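Dec 8, 2021

My hands ache, my thumbs especially, and I have had such a good day.

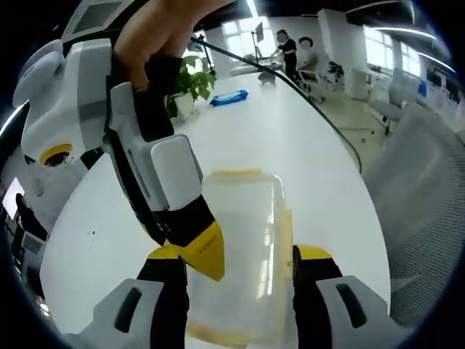

We got the two-handed lift working on the plastic boxes, or at least I think we did, and I want to write it all down before I forget how it felt. Milagros Huanca had me holding one gripper and then two, and then for most of the afternoon we worked across the long table with a gripper each, which I liked best of all. You hold the thing like a fat torch, squeeze, and the yellow fingertips come together. What the robot gets later is what the gripper sees and how it moved. So everything has to be done as if you had no eyes except the ones on your wrist, and no fingers except two stubby ones that bend a bit.

It is so much harder than it sounds! I have picked up lidded boxes all my life without a single thought. Today I thought about every one. Where do I come in from? How high? Do I touch the sides first or slide in under the rim? Milagros says I have a habit of hovering. I come down fast, then stop just above the box and dither, and she can see it on the trace as a little wobbly knot, like where you go over the same bit twice with a pen. If I dither, the robot will learn to dither. I laughed at that but she meant it, and she showed me one of the old Clellano runs from October where the arm goes down, waits, comes up a bit, goes down again, waits, for no reason at all except that whoever taught it was thinking about something else.

After that I tried counting under my breath. In on one, down on two, close on three. It helped for a while and then it made me stiff, and my wrist started to jerk on each number. Humming works better. I hummed the same bit of tune all afternoon and Milagros very kindly only asked me once what it was. (I don't know. Something from the radio.)

The target for this part of the job is 500 good goes at the box. Good means the box ends up lifted and level and put down inside the mark, with no bumping and no regrabs. We stand at 107. I thought that sounded feeble when she read it out, but she was pleased, and she threw out plenty of mine this morning without any fuss. I had one lovely one where I lifted, turned and placed it in a single sweep and was very proud of myself, and it didn't count, as my sleeve had gone across the lens just as I closed the fingers. Sleeves rolled up from now on. I have written it on the back of my hand.

Clear plastic is the devil. The light comes off it in long white streaks and the streaks move when you move, so from the gripper's point of view the box seems to crawl about. Milagros thinks that is exactly why we should be doing it. The Plimex people apparently only ever taught theirs with cardboard, matt brown, everything the same size, and the day somebody gave it a shiny tub it closed its fingers on a reflection. I would love to have seen that. She says if it can learn the clear ones it will find the rest a doddle, and I believe her, although I notice she goes a bit quiet when I ask how long.

The two-person runs took some sorting out. To begin with we kept arriving at different times. I would have my side and be starting up while she was still coming down over the other, and the box would tip towards her. Then we both got too polite and waited for one another, like two people at a door. What fixed it was talking. She says "and" and we both go. Just "and", nothing else. By the end we hardly needed the word, I could feel through the box when she had it, a sort of small stiffening in the plastic, and up we went. I keep wondering how much of that gets through. The robot won't feel what I felt in my fingers. It will have the pictures and the path and how wide the grip was, and from those it has to work out what I knew from the tug. Milagros says the pause is in there, and the pause might be enough. I do hope so.

She also let me have ten minutes on Wei, the remote rig, so I could compare. You sit down with the two handles and the real arm does what you do, a moment behind. Goodness! I knocked a cup over straight away (empty, thank heavens). It's a queer feeling, like moving house furniture with somebody else's arms on. I can see why it is better for anything heavy, and you are at least making moves the arm can truly manage, which you can't promise when you are prancing about the room with a gripper in your fist. But it is slow. I did three lifts in the time I would have done a whole row by hand. I still want another go on it, mind you. I was just getting the knack of not pushing harder when it lagged.

Things to remember for tomorrow:
– sleeves!
– wipe fingertips before each batch, they pick up grease from our own hands
– keep the cable on the far side and stop standing on it
– come in lower on the left, I am always high on the left
– start from a different spot each time, even when it's a nuisance
– ask about the lids

That last but one I find really hard. As soon as a way of doing it feels nice I want to do it that way for ever, and she wants me to come at it from everywhere, and put the box down crooked to begin with, and sometimes nearly too far to reach. It goes against the grain to make a mess of the table on purpose, but the crooked ones are where I learned most today, so perhaps it's the same for the robot.

The Natarora lot want to see it lift by itself early in the new year. Milagros ran the half-taught version for me just before we packed up, from what we had so far. It went down towards the box, quite smoothly, got its fingers on either side, and closed them. Then it sat there. Didn't lift. I was thrilled! It came in from the left and a bit high. Those are my lifts in there, I would know that swoop anywhere.

Hot water bottle on the wrist now, and then bed. Bus at ten to eight.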